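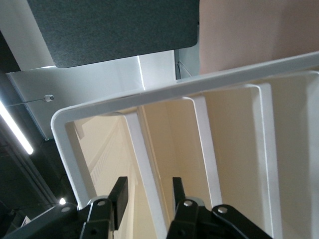
*Fingers in the rack, slow speed, per chapter two.*

I've been working from the Rurar Bench Rules for six months now, and I like them a lot more than I thought I would! It's a spiral-bound guide to good practice for small robot arms, 93 pages, and I paid $39 for mine. You get a stack of tear-off checklists in the back too (mine are nearly gone).

The best part is the chapter on tight spaces. Anything with slats or narrow compartments gets a slow first pass, one hand by the stop, and no reaching in while the arm has power. Nothing fancy, but it's written so plainly that people in our shop follow it. We tried the Doherty binder before this and it mostly held the door open.

My gripe is the wiring section. It tells you to keep cables clear of the arm's path and then gives you one tiny drawing. Come on! I also wish the pages were coated, mine are full of thumbprints.

The part on buttons is great, though. Settle what each color does before you mount a single one, write it down, tape the list up, and use the same colors on every bench. Green starts, red stops, and yellow is whatever you all agree on, as long as it's the same everywhere.

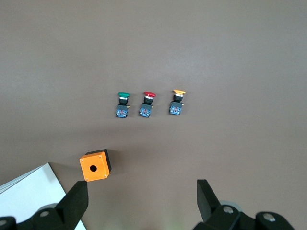 One reader wrote in to say that the color rule is fine but too soft on testing, and that every stop button ought to be pressed at the start of each shift, with the arm moving slowly, and signed for. Fair point. Rurar only asks for a weekly check, and I've since penciled the daily one onto our list.

Would I buy it again? Yep, though if you run anything bigger than a benchtop arm, look at the Torska set first. It costs more and it's drier, but it goes a lot deeper on fencing.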